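Stituris list - hand-held gripper collection
Posted May 11, 2019 by the Werkham table group
3 shares | 2 comments

Hello all,

Thank you for the kind notes about the last batch, and sorry to be slow in answering! The question below deserved a proper reply.

> We have been through the 472 examples you sent in January and
> they load fine. Our trouble is that the spoon always starts in
> much the same place, and the model gets lost when it starts
> anywhere else. Could you mix things up a bit? And do you want
> the bowl left on its saucer or taken off?
> - the Zikthorpe end

You're quite right about the spoon, and I should have caught it sooner. We got comfortable, I think, and comfortable people put things down in the same spot over and over. In the new set we are moving the tray and the saucer between takes, and swapping which hand does the work. Please leave the bowl on its saucer for now - lifting the two together is a job I'd like to save for later, when the Bíró set is finished and we all have a little more patience.

So far we have 165 good takes of the new kind, which brings the shared folder to 1,873 counting everybody's. I do throw some away, mostly where a hand went too fast, and I'd ask you to be just as picky with yours.

Our table, with the bowl, spoon and tray we are using:
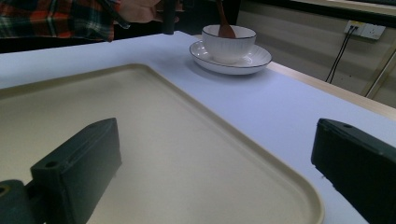
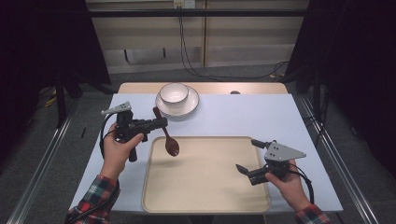

What I'd love from you

Please record with whatever spoon and tray you have at home or in the lab, and write down the size of the tray in the notes. A long-handled spoon would be very welcome. If you only have time for 2 or 3 takes, send those, and I'll gladly fold them in with ours.

Warm wishes to everyone,
the Werkham table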